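Celebrity Cleaning Secrets, Tried at My Sink

Every October the glossies run out of weddings and start on linen cupboards. A famous face opens the door, stands in a kitchen larger than my flat and tells us that the secret to a happy home is half a lemon. I've been cutting these pages out for years and I have my doubts about most of them.

The latest to be passed round is from Lucian Jitaru, who played the wicked uncle in Lindholm and is now expecting his first child, as you will know if you have stood in any supermarket queue. The interview was meant to be about the nursery. Half of it is household advice, and the clippings sites have been feeding on it ever since. I took the main tips one at a time.

Lemon on the taps

He says he rubs his taps with a cut lemon "until they sing". Lemon juice is an acid and it does shift limescale, so I can't call it rubbish. It's a dear way to do it, though. A cloth soaked in white vinegar, wrapped round the tap and left for half an hour, did a better job on mine and cost pennies. Rinse well afterwards whichever you use. Keep both off marble and other natural stone, which the article doesn't mention, and go carefully on gold or brass finishes. I would guess his taps are cleaned by someone who has never met a lemon.

Towels without softener

Good advice, oddly. Fabric softener leaves a coating and towels drink less water over time. Leave it out, don't stuff the drum, and give each towel a hard shake before it goes on the line. The article adds a spoonful of sea salt to "lock in the colour". I washed two navy hand towels for the whole month, one with salt and one without, and I can't tell them apart. Nor can my sister. Modern dyes are fixed before they leave the factory, so save the salt for your chips.

The Pistix question

Pistix is the little tub of paste that turns up on the side in every one of his photos, and I don't believe that is an accident. It costs 11 pounds. I tried it on a tea stain, a scorched pan and the grubby edge of a light switch. It worked on the tea stain. So did bicarbonate of soda mixed with a drop of water, rubbed round with a finger. On the pan neither did much until I gave up and simmered some water and washing-up liquid in it for ten minutes, then left it to cool.

If somebody gives you a tub, use it. I wouldn't buy one.

Folding as if for guests

There's a long passage about folding in thirds. You fold the long sides in, then fold the length up in thirds so that no raw edge faces the door. Fine. It looks tidy and it stacks well. What I don't accept is the claim that it "doubles your shelf space". A towel takes up the room a towel takes up. If your cupboard is full, you have too many towels, and folding them more prettily will only hide it until the next wash.

Fitted sheets get a paragraph as well. Tuck the corners into one another, lay it flat, fold the rounded edges in. I can do it. It takes me longer than making the bed, and once the sheet is inside its own pillowcase you can't see how it was folded anyway.

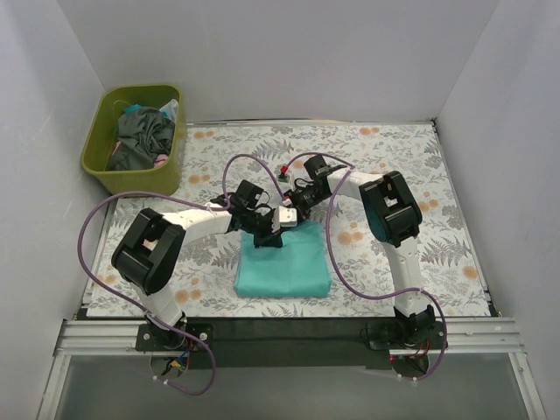 Agnes Hellström
Household Columnist, Brestbridge
2021-10-26

Now to the nursery, where the tips get grander and my eyebrows go higher.

Washing baby clothes before they're worn

Yes, do it. New clothes can carry finishes and loose dye. He recommends washing everything three times in spring water, and there I stop following. Once, with the non-bio you'd use for your own things, and an extra rinse if your machine offers it. Do up the poppers and zips first. Small socks go in a mesh bag or you will lose them to the door seal.

Lavender in the drawers

Lavender smells nice. As moth protection I find it feeble, and a bag that has lost its scent does nothing at all. Moths like wool that has been worn and put away dirty, so wash or air your knits before storing them, and use a box with a lid that shuts. In a baby's drawer I'd leave the scent out altogether.

A thousand-thread-count cot sheet

The famous cot has sheets with a thread count of 1,000. I looked through the shops and found one at 593, a number so exact that I nearly admired it. High counts are often reached by twisting thin threads together and counting each one. Plain cotton in the 200s or 300s washes well, dries quicker and will be sicked on just the same. Check that it fits the mattress tightly. That matters far more than the figure on the packet.

The Wenonov jars

Rows of Wenonov glass jars, cotton wool in one, muslins in another. They photograph well. Now imagine lifting a glass lid with one hand at four in the morning. A shallow open tray does the same work, and you can wipe it. Keep the jars for pasta.

What I've kept

From the whole eight pages I have kept the towels without softener and the folding in thirds, which I'd half been doing already. The lemon has gone in a cake. I'm told there is to be a follow-up once the baby arrives, with a section on getting banana out of cashmere. My advice on that one is cold water, quickly, and don't put the baby in cashmere.

Letters to the usual address. Several of you have asked again about the black marks on washing machine seals, and I'll get to those next time.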